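Vumel: a hand-kept table of loyalty scheme changes at small airlines

README, last touched 23rd December 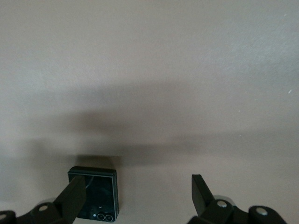
What's in here

Vumel is a spreadsheet that got out of hand. I fly a lot on little regional airlines, I collect their points (badly), and a few years back I got fed up with finding out that my points had been cut in value only when I tried to spend them. So I started writing down every change I came across, with the old terms next to the new ones, and this is the cleaned-up version that other people can load and poke at.

The main table covers 12 loyalty schemes. Each row is one change to one scheme: a new fee on reward seats, a shorter expiry, a partner dropped, a tier renamed, that sort of thing. If an airline changed three things on the same day, that's three rows. I went back and forth on this and I still get the odd grumpy email about it, but splitting them makes the sorting so much easier.

Files

changes.csv is the one you want. One row per change, plain commas, dates written year first so they sort properly.

schemes.csv has one row per scheme, with the airline's home airport, the currency it sells tickets in and whether points can be shared in a household.

notes.txt is my running diary of odd cases. It's long and it rambles and there are jokes in it, sorry. If a row in changes.csv has a "see notes" flag, search for its row number in there.

old/ is the folder of earlier versions. Please don't build anything on it! The column names moved about a lot.

Columns in changes.csv

row: a number that never gets reused, even if I delete the row.

scheme: short name, matches schemes.csv.

announced: the day the airline told members. Blank if they never did (it happens more than you'd think).

in_force: the day it kicked in.

kind: one of 7 words, which are earn, spend, expiry, fee, tier, partner and other. I try hard to keep "other" small.

before and after: the terms in my own words, as short as I can make them.

better_or_worse: my view, from the side of somebody who flies a handful of times a year in the cheap seats. If you're up at the front every week you may well disagree with half of these, and that's fine, just ignore the column.

source: where I read it. Usually the terms page, sometimes an email to members, now and then a sign at the check-in desk.

How points values are worked out

I keep everything per 1000 points, as most schemes sell and advertise them in lumps of that size. To get a value I price a reward seat and the same seat in cash on the same flight, take off the taxes you'd pay either way, and divide. I do this for 2 routes per scheme, one busy and one quiet, and put both numbers in. I don't average them. I used to, and the average told you nothing useful about either route.

Cash fares jump around, so please don't read too much into a small wobble between one check and the next. I look for a change in the published terms first and only then at the value.

The Moncrieff rows

Moncrieff Air is the reason this table has a "see notes" flag at all. They run their scheme together with Pakura, a bigger carrier that owns a slice of them, and the two lots of terms don't always agree. In November they put out a new page saying points would last as long as you'd flown once in the year, while Pakura's page still had the old fixed expiry for the very same points. I've logged both, with the same announced date and different "after" text. When I asked, the member desk told me the Moncrieff page wins for points earned on Moncrieff flights. I've written that in notes.txt but left the rows as they are until it appears in the terms themselves.

There's also a chunk of Moncrieff rows with no announced date. Those came from comparing saved copies of the page, so I know what changed and have a fair idea when, but I never found any message to members.

The Plendunent merger

Plendunent used to be two schemes and is now one. Rows from before the join keep their old short names (plen_a and plen_b), and everything after it is just plen. If you want one unbroken line for Plendunent, pick plen_a and carry on into plen. The conversion was straight across for plen_a members and rather mean for plen_b members, so joining the other side up gives you a nasty step that's real but confusing on a chart.

Things that are wrong or missing

I only read English and a bit of French, so schemes with terms in other languages aren't covered.

Credit card tie-ups are patchy. Banks change these quietly and I don't hold most of the cards.

Early rows are thinner than later ones. I was writing them for myself and didn't bother with sources. Where I've since found one I've added it, and where I haven't it says "memory". Treat those with care!

Nothing in here tells you whether an airline is in good health. People have tried using a run of "worse" rows as a warning sign of money trouble, and I can see the appeal, but schemes get trimmed in good years too. Please don't buy or sell shares off the back of my spreadsheet.

Using it and sending fixes

Do what you like with it, including in paid work, as long as you say it came from Vumel and link back. If you spot a mistake, open an issue with the row number and a link or a saved copy of the page. A screenshot is fine if the date is showing. I go through them in batches, usually when I'm stuck at a gate somewhere, so don't worry if you hear nothing for a few weeks.

Next on my list is a proper column for household sharing changes, which are currently stuffed into "other" and spoiling my nice small pile.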